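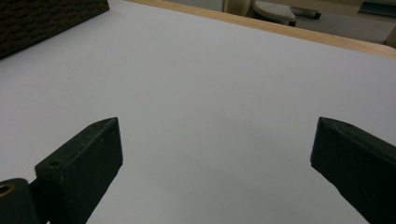

Dark green gripper fingers over a white tabletop.

Filed under: Front of House > Guest Paging > Food Halls & Counters

Ogola 30 Guest Pager Set

We stock the Ogola 30 and we sell a fair number of them. We also talk a lot of people out of buying one, so please read this before you add it to the cart.

The pitch is simple. A guest orders at your counter, takes a pager, wanders off to find a seat, and comes back when it buzzes. Ogola says this "transforms the food hall experience." We doubt it. It saves your cashier from shouting names across a noisy room, and it gets hot food off the pass a little sooner. Whether that's worth $505 depends on how far away your guests sit. If most of them stay within sight of the counter, a loud voice still works.

What you get: 30 pagers, one transmitter with a keypad, two charging trays, and a power supply. The pagers buzz, flash, or do both. There is a beep setting too. Leave it off if you have neighbors you'd like to stay friends with.

Range is where we part ways with the brochure. The box promises a full building. Hongjun Tian from our shop took a set to the Clunwood food hall at lunchtime and got a reliable buzz out to 88 feet, with a walk-in cooler and a row of hood vents in between. Past that it was hit or miss. Upstairs seating was mostly miss. Your walls are different from Clunwood's, so test before you rely on it. We take sets back within the month if they're clean and everything is in the box.
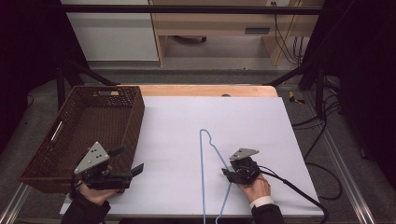

Pager returns are the part the brochure skips. Guests leave them on tables, on trays, and in the trash, and every one that walks off costs you a replacement. Ogola sells a branded return bin for this, and we don't carry it, as we can't see what it does that a cheap basket won't. A dark brown woven plastic one like the basket on the white board, open on top with handle slots cut into it, would do the same job at the end of a counter. Put a sign on it in large letters. Guilan Hou runs a dumpling stall at Clunwood and says the sign did more for her than the out-of-range alarm ever did.

Batteries: a full charge is supposed to last two days. Ours lasted one busy day and part of a morning. Charge them every night.

Cleaning: wipe with a damp cloth. The maker says the shell is "sealed." We would not put that to the test in a sink.

Can several stalls share one set? In theory, yes. In practice the stalls end up arguing over whose pager is buzzing – Bulbridge Market tried it in February and went back to separate sets. If you do want to share, ask for Yichen Peng before you order and he'll go over the channel settings with you.

Also considered: the Matodberg counter pager. Nicer to hold, slower to charge, and spare units take weeks to arrive. We stopped stocking it.

Price: $505 per set. Warranty is 2 years on the transmitter. The pagers' batteries are not covered.

We use cookies to remember your cart and count visits. Accept | Manage settings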